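Ticket: left gripper stops short of the rack, oven task
Project: student kitchen group, two-arm robot
Opened by: Puspita Rondonuwu
Status: closed

Opened December 14, 2021

The left arm will not finish the sausage pick from the toaster oven. It goes to the pre-grasp pose above the rack and then the controller gives a tracking error and holds. No collision is reported. The right arm is fine and goes to its waiting pose in front of the door every time.

We ran the task 24 times this afternoon and got 13 picks. The rest all stopped at the same step. In November the same script worked without trouble, but that was with the old gripper fingers and with the sausage on a plate.

Software is the Movesard planner, the version on the lab machine. Nothing has been updated since the last club evening.

Tried so far:
Restarted the controller. No change.
Homed both arms and ran again. No change.
Slowed the approach to half speed. It still stops, only later.
Ran the same motion with the oven moved away. Finished every time.

Reply, Korkora bench support

Thanks for the log. The error comes from the wrist joint on the left arm. Before anyone changes the limits, please check two things. First, whether the gripper cable has enough slack when the wrist turns over. Second, which tool file is loaded for the left side. The longer fingers need their own file and the planner does not warn you if the old one is in place.

Please also send the pose where it stops. Leave the arm holding, don't jog it back first.

Reply, Puspita

Cable checked by hand with the arm powered off. It doesn't pull tight anywhere on the way in. I ran it again and left it where it stopped, with the oven door down and the right arm waiting. Joint values are attached as a text file.

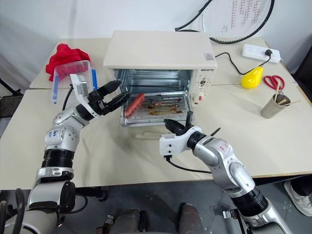

The tool file was the wrong one. Left side was still on the November fingers, which are 5 mm shorter. Right side had the correct file. I think whoever swapped the fingers only did the change on one side of the settings page. You have to press save for each arm separately.

Loaded the correct file and ran again. Better, but it still gave the tracking error once when the sausage was lying further back on the rack.

Reply, Korkora bench support

Looking at your joint values, the wrist is close to its limit at that pose. With the sausage further back it has nowhere to go. Try turning the approach so that the gripper comes in flatter, and raise the settle time before closing to 1000 ms. If that isn't enough, bring the oven nearer to the robot and teach the rack position again.

Reply, Puspita

Did the flatter approach and the settle time. Also moved the oven forward and taught the rack again. Ran the full set twice with no tracking errors. One sausage was dropped on the way out, but that is grip force and I will open a separate ticket for it.

The new rack position is saved under the Radebe profile. Please don't overwrite the old one yet, as the other team still uses it for the bread task.

Closing this.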